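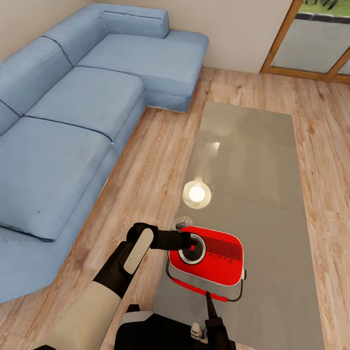 Figure 1. Light blue sectional sofa with chaise (computer rendering).

Unit 4: Estimating Fabric for Upholstery
Course notes, Mebrat Nigatu

In this unit we learn how to calculate the fabric before we cut anything. Many students want to begin with the sewing machine, but a mistake in the estimate costs more than a mistake in the seam.

Measuring
Measure every panel at its widest point, and write width first, then length. Add the seam allowance only after all panels are written down. In our workshop we use 16 mm on each side. For a seat cushion you need a top, a bottom and the boxing strip, which goes around the four sides.

Worked case
The top panel of one cushion is 69 cm by 69 cm when finished. With the allowance it becomes 72.2 cm by 72.2 cm. The Flomberg cotton in our store room has a usable width of 100 cm, so only one such panel fits across the roll. The remaining strip can be used for boxing, if the direction of the pile permits it.

Pile and pattern
Velvet and chenille must run in the same direction on all seats. On a corner sofa this is difficult, and you should decide the direction together with the customer. For a patterned fabric, add one full repeat for each cut length.

Homework (for May)
Prepare a cutting plan for the Mudo armchair. Draw it on squared paper at 1:10. Obsa Assefa and Lemlem Demissie will check the plans in room 101, and they will return them with notes in pencil.

Reading: Kedir Ayele, Workshop Tables, page 374.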